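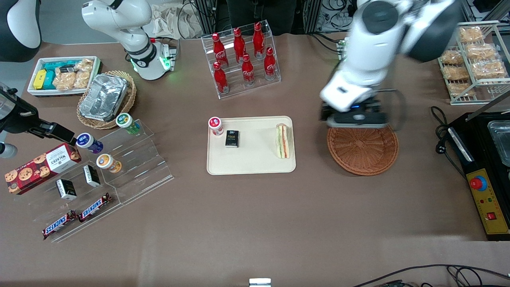 Progress report: the Arar snack counter
Prepared for the Salent Small Fitouts Fund by Xuelian Ye
Monday, December 9, 2019

Where we are

The counter is open. I put that first since the last report spent a page and a half explaining why it wasn't. We have a table, we have shelves, we have things on the shelves that people can eat, and the fund's $3,000 has been turned into objects you could trip over if we had placed them badly. In one case we did place it badly, and that is dealt with under Shelving.

For anyone new to the file, Arar is the ground floor lounge in our building, the one between the loading bay and the lifts. Before this grant the food on offer there was whatever had been left in the meeting rooms by late afternoon. Your money was meant to give us a small, tidy counter with cold drinks, packaged snacks, pastries, a sandwich and something warm. Four of those are going well.

The table

We kept the brown tabletop. The original plan had a white one, and the quote from Hoarau for a white one was impressive in its way. Brown hides coffee and makes the drinks look redder, and the difference went into display stands. I have now heard it called "warm" by two separate visitors, neither of whom had been prompted.

The layout has changed more often than I would like to admit in writing. The current arrangement has the cream tray in the middle, the colas behind it, the pastries at the back corner, and the hot end below them on the same side. The round rattan basket sits in front where a person naturally puts a hand out. It was bought as a fruit basket. Fruit arrived, was admired and went soft, and the basket has since been redeployed as the place you put your things while you choose. I would like credit for calling this redeployment.

Shelving

The white wire rack was the largest single item and has earned its keep. The tiers slope, so the wrapped pastries slide forward when one is taken, and the front always looks stocked until quite suddenly it isn't. Everything on it comes in clear wrap from Brukus, the bakery on the corner, who were persuaded to wrap each piece after our unfortunate first week with tongs.

The rack's first position was next to the door. See my remark about tripping. It has been in its present corner for most of a month and has injured no one further.

Drinks

The clear bottle rack holds six Cokes in two staggered rows, the back row a little higher than the front. It looks like a team photo. People take from the front row, then stop, apparently feeling that the back row is being saved for somebody. We now restock by moving the back ones down and putting the new ones behind, and the problem has gone away without any signage. The first report promised signage. I would like to withdraw that promise.

The small drinks have been harder. They are short round bottles in bright sleeves and they look best from above, where the labels on the caps do the work. Seen from across the room they look like paint samples. We moved them from the back of the table to the clear stand and brought the stand forward, and they have been moving since.

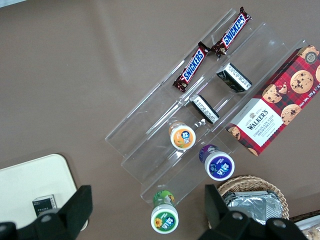 The clear three-tier stand: chocolate bars at the top, small packets in the middle, small drinks along the front.

The stand itself deserves a few words, as your assessor queried it at the application stage ("is this not just a staircase?"). It is just a staircase. It has a lip on each step so nothing slides off, and you can see the table through it, which keeps the whole counter from looking like a petrol station. We tried putting the chocolate on the lowest step and the drinks on top. The drinks made the top step look crowded, and anyone reaching past them for chocolate came back with a sleeve full of drinks. Chocolate is now at the top, where a Snickers can lie down and be itself.

The weak spot is the middle. The little black packets with the white strip are perfectly good, and they have a label in small print that no adult over forty can read without stepping back, at which point they can't read it for the other reason. I have asked our supplier whether the same thing comes in a friendlier packet. The supplier has asked me what is wrong with this one. Correspondence continues.

There is also a discipline issue with the front row. It holds the drinks neatly at the start of the day, and then one drifts off the step onto the table, and by afternoon we have a small procession. I straighten it when I walk past. So does everyone else, each of us to a slightly different standard.

The box of Walkers chocolate chip shortbread lives beside the stand because it does not fit on any step. This was not in the drawings. We have decided that it anchors the right-hand side.

The tray

The cream tray is for what the application called "composed items" and what everybody else calls the sandwich. A wedge lies on its side with the cut face showing, so you can see the lettuce and the filling and make your own decision. Standing them up looked smarter and lasted until somebody breathed near them. The tray gives the middle of the table somewhere to rest the eye, and it wipes down in a moment, and I have no complaints about it. I mention this as there were complaints about nearly everything else.

Sundries migrate toward it. Any small box or bottle that has not been given a home is found beside the tray by lunch. We are going to add a narrow tub for these next quarter, unless giving them a home simply encourages more of them.

The hot end

The black cooker with the steel tray in its top is in position. It has a yellow control panel and a red emergency stop that can be hit by anyone with an elbow, and both are facing out, as the building people asked. What it does not yet have is a settled menu. The toasted option was popular and slow. The warmed pastry was quick, but it turned out that people who want a warm pastry want it on a plate, and we had not budgeted for plates. This is the fifth item I was being coy about in the opening section.

I propose we run the warmed pastry on its own until the end of December and report back. Plates have been found. Please do not ask where, as the third floor still believes it has a full set.

Money

The grant is spent, apart from a sum too small to be worth either of us typing about. The wire rack, the clear stand, the bottle rack, the tray and the basket all came out of it. Stock did not, and is paid for out of what the counter takes. The counter is covering its own stock. It is not covering my patience, but that was never an eligible expense.

Two departures from the approved budget, both already cleared with your office: the table was kept and not replaced, and the lettered sign was dropped. The saving paid for the clear stand being the larger of the sizes Hoarau offered. In hindsight I would have taken the larger one again and bought a second for the shortbread.

What comes next

Restocking times need to be written down. At present they are held in my head and in the head of whoever I last told.

The small packets in the middle tier will either get a readable label or be swapped out.

The basket will be offered one more chance with fruit, probably mandarins, as they come in their own packaging and have a better attitude.

I would also like to ask whether the fund will consider a small second round for a proper shelf under the table. Spare stock is living in cartons behind my desk, and I have begun to eat it. A quote from Hoarau is attached, and I have crossed out the part about the white tabletop.

Xuelian Ye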